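Subject: Re: [sim-users] Open day demo, Walla bench, what I need from you
From: Sajib Cassim
Date: Oct 16, 2023

On Friday the Kiiskinen people wrote:
> Two questions before we book travel. Does the open day demo run on
> the real arms or only in simulation? And is it the same task you
> had at Grandeck, or the newer one with the tray and the pad?

Simulation only. The real arms stay at Fomska until November and I don't want to promise them before I have the shipping note.

The task is the newer one. Red cylinder, red tray, light blue pad right next to it. The left hand does the work and the right hand holds an open pose. The two target areas share an edge, so a sloppy transfer shows up at once. At Grandeck the targets were far apart and visitors couldn't tell a good run from a lucky one.

Schedule for the room is 6 slots, 80 visitors per slot at most. Each slot starts with a replay of a recorded run, then a live policy run, then questions. If the live run fails, reset and run it again. Please don't switch back to the replay without saying so.

Build 1424 is the one to install. Earlier builds have the finger contact bug on the left hand, where the grip closes on the cylinder and then creeps. The Walla config goes in the same folder as before. Set the step limit to 700, and leave the friction values alone even if the grasp looks stiff.

> Can we bring our own policy?

Yes, if it takes the same joint order and you send it to me a week ahead. I will run it on the demo machine and mail you the log. No policies from a USB stick on the day.

Still open: the projector crops the viewer at top and bottom on the old laptop. I have not tested the new one. If anyone has the viewer running full screen on a second display, send me your settings.

Current state of the task in the viewer:
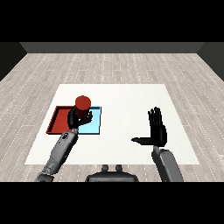

Slot sign-up is on the wiki page. Kiiskinen has the second slot unless I hear otherwise.

Sajib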